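Rovgate 704 Tray Rack for Commercial and Shared Kitchens

Overview | Dimensions | Care | Spares

The Rovgate 704 is an open wire rack for storing serving trays and flat dishes on edge. It stands on a counter or a fixed shelf at least 50 cm deep. The frame is welded stainless rod with a brushed finish. There are no moving parts and nothing to assemble apart from the four feet, which push on.

The rack replaces the older Jutitz pattern. Overall width is unchanged, so a 704 will fit a shelf cut for the earlier model. The slots are wider at the mouth and the rear stop has been raised, which keeps shallow trays from tipping out backward.

Dimensions and load
Width: 86 cm
Depth: 50 cm
Slots: 12, evenly spaced
Maximum load: 50 kg, spread across the slots
Feet: black rubber, replaceable
Weight, empty: 7 kg

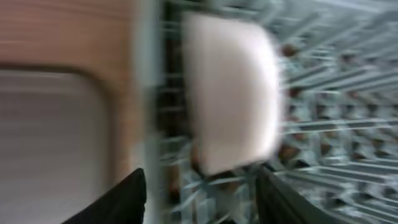

Can the rack go through a commercial dishwasher?
Pull the feet off first and it can, provided the machine has an opening wide enough for the frame. Wash at the normal cycle setting. Do not use chlorine tablets, which will pit the welds. Refit the feet when the rods are dry.

Placement
Leave a hand's width of clearance behind the rack for air. Trays put away damp need a current of air on both faces, and a rack pushed hard against a wall will hold water along the rear stop. On a shelf above eye level, fit the front rail (sold separately, part 704-R). The rail clips over the two end rods and needs no tools.

Do not stack one rack on another. The top rods are spaced for dishes and will not carry a second frame. For two tiers, use the Kwok wall bracket with a separate shelf under each rack.

Slot spacing
Standard spacing takes trays with a rim height up to 4 cm. Deeper trays should be given every second slot. Mixed sizes are best loaded with the largest at the left end and the smallest at the right, so that the label strip on the front rod can be read without moving anything.

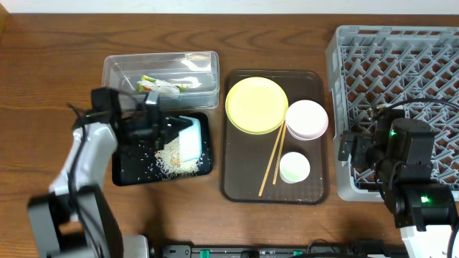 Loading order makes more difference to drying time than slot width does. Trays should go in scraped and rinsed, with the face turned toward the open end of the rack. Starch is the usual cause of marks on dark finishes: a small black tray with rice grains spread over it needs to be cleared and soaked in cold water before washing, and the grains along the rim brushed off separately. Once dried on, the film takes a nylon pad to remove and the gloss suffers. Plain steel trays are less fussy and can be wiped down with a damp cloth.

Care
Wipe the rods weekly with warm water and a mild detergent. Tea-colored spots near the welds are surface deposits and come off with a citric cleaner – rinse well afterward. Check the feet once a month and replace any that have hardened.

Spares
704-F: rubber feet, set of four
704-R: front rail
704-L: label strips, pack of 100

Spares orders placed by noon on Wednesday leave the Trukesness warehouse the same day. Trade accounts: Araceli Llorente. Fitting and bracket questions: Wai-kit Yip.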